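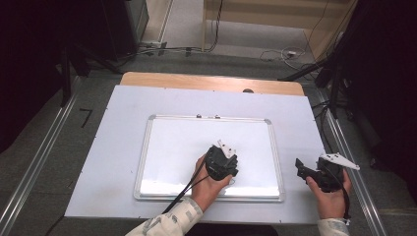 Release 4 of the Borker recording tools went out to both Skamberg and Berkdale on 25th March, and most of the work in it is in the part that lines up the two hand streams. Until now each hand-held gripper had its own clock and its own log file, and a script joined them after the session was over. That was fine for one-handed tasks. It was not fine for whiteboard work, where one hand may be over the board while the other is off near the right edge of the table, and the planner needs to know where both were at the same moment. The new version stamps both streams from a single clock on the recording machine and writes them to one file.

The old join script matched samples by nearest time and did not check how far apart they were. If one stream dropped out for a moment, the script filled the hole with whatever came next, and the position track showed a hand standing still and then jumping. We found this in October while looking into why the arm controller was slowing down in odd places during playback. The controller was doing what it was told. The slow spots were in the data.

The new code does three things when it finds a hole. Short holes are filled by a smooth curve between the good samples on each side. Longer ones are left open and marked. If both hands have an open hole at the same time, the whole stretch is taken out of the training set and listed in the session report. You can change the limit between short and long in the settings file, but please talk to the tools group first, as the planner reads the same value.

We ran the new code over 3499 old sessions from the Lukoševičius project. Most came through with no change that matters. The ones that did change were mostly from the first weeks, before the logging buffer was made bigger. Those have been written out again in the new format, and the old copies are still on the archive drive in the folder named "before_join". Please do not train from that folder.

Pose tracking has also been updated. The tracker used to lose its place when a shiny surface took up much of the view, and it would pick up bright patches as if they were fixed points in the room. It now checks each point against the motion sensor before using it, and throws out points that move in a way the sensor does not agree with. This costs a little time per step, so on the older machines at Berkdale you may see the live preview lag behind. The saved data is not affected by the preview.

There are 2 known problems. The viewer sometimes shows the left and right tracks with their colors swapped after you reload a session. The labels are right, so go by those. The other is that the session report stops at roughly 2000 lines, and a very long session may not list every stretch that was removed. The full list is in the log next to it.

To update, close the recorder, pull the release branch, and run the setup script again. Calibration files from the last version will load, but the time offset between the hands is no longer read from them. If you set that value by hand in the past, take it out of your local settings, or the recorder will print a warning each time it starts.

Work on the next version has begun at Skamberg. The main item is a planner change that lets the two arms wait for each other at marked points in a task. Requests can go on the usual tools board, with the session number if you have one.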